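Wood Finishing, Unit 4: Clear Film Finishes on Softwood and Hardwood
Handout for the second half of the course. Read before the lab session.

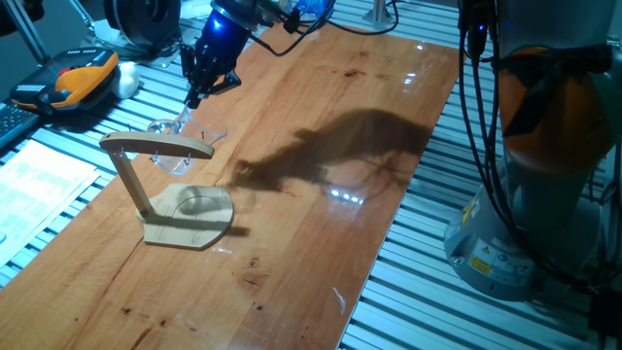 4.1 What a film finish is

A film finish cures on top of the wood and forms a continuous layer. Varnish, lacquer, and shellac belong to this group. Penetrating oils do not build a measurable film unless many coats are applied, and they are covered in Unit 5.

Varnish consists of a resin, a drying oil, and a solvent. The solvent evaporates first. The oil and resin then react with oxygen and crosslink. Once crosslinked, the film will not redissolve in its own solvent. Shellac and nitrocellulose lacquer dry by evaporation only, so a new coat partly dissolves the one below it. The difference determines how coats are bonded:

Evaporative finishes: a fresh coat fuses with the last one. Sanding between coats is for leveling.
Reactive finishes: a fresh coat sits on a cured surface. Sanding gives it something to grip.

4.2 Gloss and sheen

Gloss is a measure of how much light a surface reflects at the mirror angle. A smooth film reflects a ceiling lamp as a compact bright spot. A satin film contains flatting agent, usually fine silica, which roughens the surface at a small scale and spreads the reflection. Stir satin products before and during use; the silica settles.

High gloss shows every defect in the substrate. Scratches from coarse paper that are invisible on bare wood become obvious after the second coat.

4.3 Knots

Knots differ from the surrounding wood in density, grain direction, and resin content. In pine and spruce the resin can slow the cure of an oil varnish or bleed into it. Seal with dewaxed shellac before varnishing. Wax in ordinary shellac interferes with adhesion, polyurethane in particular.

4.4 Tinted varnish

Color carried in the film gets darker with every coat. Lap marks are common. For the lab, color goes on the bare wood as dye and the varnish stays clear, except for the Jandus sample set, which uses a tinted topcoat for comparison.

4.5 Lab schedule

Sand to 220 grit and remove dust. Apply 3 coats, sanding lightly with 300 grit between coats. Label the back of each panel with your name and the product. Panels from the September section are on the Wieczorek rack and must not be moved.

Lab questions go to Oliwia Czerwiński. Submit reports to Hyun-seo Ha.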